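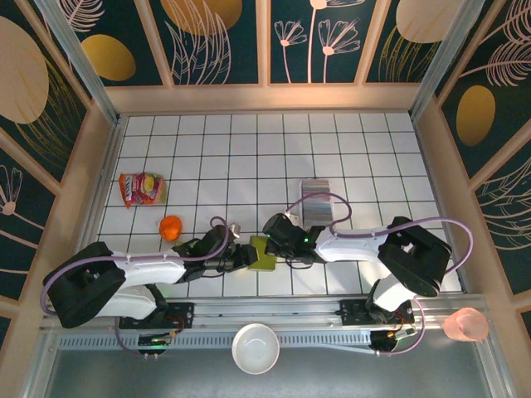

Figure 3. White floor with a ruled black grid, viewed from above.

3.2 Grid spacing and reading error

Printed grids remain the cheapest scale for overhead measurement. We compared sheets from two suppliers, Larolent and Trellora, at a nominal line spacing of 10 mm. Of 2,000 line crossings marked by hand, 939 lay on Larolent sheets. Reading error grew towards the corners on both, where lens distortion is strongest. Thin lines gave less spread between readers than thick ones, but were more often missed under low light. Sheets stored flat since July showed no change in spacing.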